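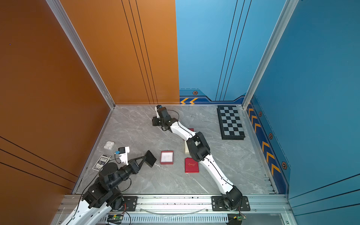
Does a small walled workspace need more than one colour?
It can manage perfectly well with one, but two or more make it easier to say which side you mean, and people find their bearings faster when they come at it from an unfamiliar direction.

Colour and pattern in a small walled bay
Student project report
Joscha Seidel, Kavinda Munasinghe and Till Kleinschmidt
Supervisor: Pascal Fuchs

1. What we were asked to do

The brief, as handed to us, was one sentence long and said the bay should be "finished to a presentable standard". We asked what presentable meant and were told we would know it when we saw it. We had ten weeks, a small budget and three people with strong opinions about orange.

Until then the bay had been plain white inside, with a floor the colour of weak tea. There was nothing wrong with it. Visitors on open day walked past it at a steady pace, and when somebody on one side of the room wanted to tell somebody on the other side where a mark or a scratch was, the conversation went "left - no, my left - no, the other left". Kavinda wrote one of these down in full and it runs to a page and a half. It is not reproduced here.

We turned the one sentence into two aims:

Make each side of the bay easy to name.
Make it look as though somebody had chosen it.

2. Choosing the colours

We started with swatches on a table by the window, which was a mistake, as the bay is not by the window. Two greens we all liked turned the colour of old soup once they were inside. After that every swatch was looked at in place, at ten in the morning and again in the late afternoon with the lights on.

Orange and blue came out ahead early on. They are far enough apart that you don't mix them up in bad light, and you can say either one quickly. Till argued for red. Arsalan Janjua, who was doing his own project at the next bench and had not been asked, argued for grey all over. He was thanked.

We put three pairings to a short paper survey, handed out in the foyer over lunch. 86 forms came back, of which 53 put orange and blue first. A few of the rest wrote in colours that weren't on the form, and one drew a horse.

The next question was where to stop one colour and start the other. Our first sketch changed colour at the corners, which sounds sensible and means that the back wall has to belong wholly to one side or the other. We went for a split back instead. Orange covers the left wall and carries on round the corner on to the back, then light blue takes over, and the wall on the right is a darker blue. So the corner on the left has orange on both sides of it, and the corner on the right has a blue on each side.

The two blues were the longest argument of the project. Joscha wanted one blue and said that two would look as if we had run out. The case for two was that "the dark blue side" and "the light blue bit" are different places and can be said in four words each. The vote was two to one, and Joscha has asked for it to be recorded that he still thinks it looks as if we had run out.

3. Lines and trim

Large flat areas of colour looked like a nursery. Pascal said so in week three, kindly, and he was right. We tried thin dark lines down the coloured surfaces to break them up, and they did more than we expected for something you hardly notice. The spacing was settled by moving strips of tape about until we stopped arguing, then measuring whatever we had ended up with.

Along the base of the blue walls we added a navy strip with yellow-orange chevrons. It gives the bottom of the wall an edge, and the chevrons bring some of the warm colour across to the cool side. We had drawn the row the same length on both blue surfaces, but the back has less room, so it gets a short row and the right-hand wall gets a longer one.

The hexagons were Till's. They have dark centres and orange rims, with one on the back strip and three spaced along the right. They serve no purpose of any kind. We discussed removing them at nearly every meeting and never did, and in the feedback they were mentioned more often than anything we had thought hard about.

4. The floor

We had assumed that the floor would be the easy part. The candidates were plain white, plain black, a wood pattern called Harms and a grey marble pattern.

White showed everything. Black showed everything as well, only different things. Harms was handsome on the sample card, but next to orange it made the bay look like a sauna. Grey marble was the one none of us wanted to defend in public, and it won comfortably: it doesn't fight with either colour, and a bit of dust disappears into the veining. Kavinda calls it the hotel lobby. The name has stuck and is now used on the cleaning rota.

One drawback we found too late to fix is that small pale objects can be hard to pick out against a busy pattern. We would ask for a quieter marble next time, if there is such a thing.

5. The frame

The aluminium posts in the corners were left silver. We had planned to have them coloured to match the walls, and Demby, the firm in Komcombe that quoted us for it, quoted us a figure that ended the discussion. Bare metal between two coloured panels also turned out to be a tidy way of hiding that our cuts were not all that straight. We recommend it to anybody whose cuts are similar.

6. Did it work?

For the first aim we repeated the old exercise. One person stood where they couldn't see the other's hands and directed them to a spot on a wall, first using left, right and back, then using colours. We ran it with nine students from the year below. All nine finished quicker with the colours, though by the second round they had also had some practice, and we should have swapped the order for half of them. Pascal pointed this out in the margin of our draft with a single question mark.

One student is colour-blind and told us that the orange was fine, but the two blues were much easier for him to tell apart by the strip along the bottom than by the shade. We hadn't planned that and can't take credit for it.

For the second aim we have only comments. "Cheerful" came up a lot. "Like a sports shop" came up twice, and we have chosen to take it well.

7. What we would change

Order all the panels together. Ours came in two deliveries and we lost a week between them.

Look at swatches in place from the first day.

Set a date for the end of the hexagon discussion.

Put a label inside with the names of the colours used. We kept ours on the back of an envelope, in a folder named Wavik after an earlier project, and it took most of a Sunday to find it when we needed to reorder a piece of trim.

8. Who did what

Joscha: drawings, cutting, objections to the second blue.
Kavinda: survey, direction exercise, most of this text.
Till: floor, trim, hexagons.

The leftover trim is in the tall cupboard, second shelf, and can be used by whoever takes the bay on in March.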